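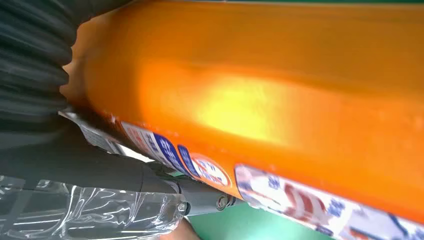

Luana Pacheco

We are looking for people who have opinions about bottles! If you have ever stood at the bathroom shelf turning a container around and around to find the line that tells you how much to use, or bought the wrong refill because two labels looked the same from the aisle, please read on – you are the kind of person we want in the room this July.

The study is run out of the Helivier workshop, on the second floor of the Nemitz building, and it is all about packaging for the home: cleaners, detergents, shampoo, cooking oil, plant food, the things that live under the sink and in the hall closet. We want to learn how people read a label when they are in the middle of doing something else. Do you go by color first? Do you look for the badge, the big letters, the shape of the cap? Bright orange is a favorite of mine (you can find it at the back of the darkest cupboard), but a strong color can also drown out the small print next to it, and I would love to hear where you stand on that.

Each session lasts 2 hours and goes like this. You come in, have a coffee or some juice, and fill in one page about who does the shopping and the cleaning where you live. Then you work at a table with a mix of bottles, canisters, tubs and boxes. You will sort them the way you would at home, put them away on shelves, take them out again, and talk to us as you go. Part of the time the light is turned down to what you would have in a pantry in the evening. Part of the time you will be asked to find a piece of information, such as a refill size or a storage note, while someone chats with you about your weekend. After a short break we sit down together and go over what annoyed you and what you liked. That last bit is where the best remarks come out, so we never rush it.

Everything you handle is sealed or filled with water. There is nothing to taste, spray or smell, and no heavy lifting. The largest containers weigh about as much as a full kettle, and you are free to skip any of them.

Who can take part

You need to be 18 or older and do at least some of the shopping or housework in your home. That is really all! We would be especially glad to hear from people who wear reading glasses, people with sore or stiff hands, people who share a kitchen with roommates, and people who read labels in a second language. Left-handed people, too – labels and caps are so often laid out for the other hand, and we have had very few of you so far. You don't need to know anything about design or printing. If you work for a company that makes or sells household products, we'll have to pass this time, but do write to us anyway, as other studies come up during the year.

Groups are small, with no more than 9 people, and you are welcome to sign up with a friend or a partner. We'll put you at separate tables for the sorting and bring you back together for the talk.

What you get

Participants receive a gift card at the end of the session, and parking in the lot behind the building is covered. There are snacks, and they are good ones. If you would like a copy of the short report when it is ready, tick the box on the form and we will mail it to you.

Please bring one thing

We ask everyone to bring a container from home with a label that bugs them. It can be empty. Rinse it, leave the label on, and make sure the cap is tight. Peeling, faded and sticky labels are all welcome. The ones people brought to the last round are still lined up on our windowsill, and I find something new to argue about every time I water the plants.

When and where

Sessions are held every Thursday in July, one in the morning and one starting at 4 p.m. Come to Room 226 in the Nemitz building. The elevator is to the left of the main entrance, and there is a step-free way in from the parking lot. If you need a chair of a certain height, larger text on the forms, or someone to come along with you, tell us when you sign up and it will be ready for you.

How to sign up

Fill in the form at the Helivier front desk or ask for it by email through our contact page. Put "Labels" in the subject line and tell us whether mornings or afternoons suit you better. Nilton Tamayo handles the schedule and will write back with a time and a map. If your plans change, just let him know by the day before so he can offer the spot to the next person on the list.

Questions about the study itself can come straight to me. I'm happy to talk about labels at almost any length!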